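Search this site Enter keywords Go

Wire baskets, cans and the sorting table: gallery

Posted Tuesday, December 27, 2022

Quick page before the Tultstead storeroom gets packed up for the move. People keep asking how we do the small stuff, the cans and jars and loose bits, so this is that. Short captions, no time. Will add to it when the rest is sorted, probably May at this rate.

We cleared out the old Mykhailiuk building first, then Grarnex next door. Two rooms of shelving, 2,000 items on the list when we started, a lot of it cans. Some labeled, plenty not. Anything unlabeled goes in its own box and gets opened last.

The table

Light wood top, pale, hardly any grain to it. Gray carpet underneath. Nothing fancy but its flat and the right height for me, which the old one wasn't. Wiped down every night. Gray tape on the corners at the near side, leave it alone please, I am tired of redoing it.

Keep the middle clear. Stuff to be sorted goes at the far edge, finished stuff leaves the table right away. If it sits there it gets sorted twice, ask me how I know.

The mesh basket

Black wire, rectangular, open top, dark rim. Lives at the back of the table a bit left of the middle. Good thing about mesh is you can see what's in it without picking it up. Also dust falls through instead of collecting in the bottom. Downside, so do paper clips.

One can at a time for the tall ones, standing up. Lying down they roll and bang the side and it drives everbody nuts.

Silver can in the black mesh basket, far edge of the table. Reach in from the top, straight down.
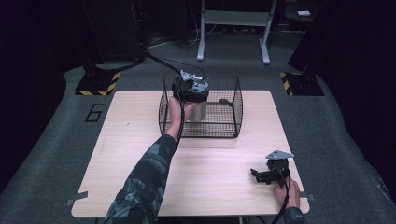

Cans, general

Plain metal ones are the nicest to handle and the worst to tell apart. Marker on the lid, not the side. The side rubs off in the box. Dented goes in the separate pile even if it's a tiny dent.

Up to 40 in a moving box if they're the small size. More than that and the bottom gives out, we lost a box on the stairs that way. Big ones, 8 and stop.

Boxes

Sindach boxes, the double wall kind, bought 100 flat and taped them up as we went. Tape the bottom both directions. Write the room on two sides AND the top. Somebody only did the top and then of course they got stacked.

Lids and odds and ends

Lids in a bread bag, bag in the box with whatever they came off. No lid box! We had a lid box last time and it was never matched up with anything, went straight to the dump.

Rubber bands, hooks, the little clips: one jar, whatever fits. When the jar is full the rest goes out.

Still to do

Glass shelf. Top cupboard, need the ladder back. The drawer nobody can open.

Grarnex side is done apart from sweeping. If you have keys for that door drop them in the envelope by the light swich, not on the table.

More when I get a minute.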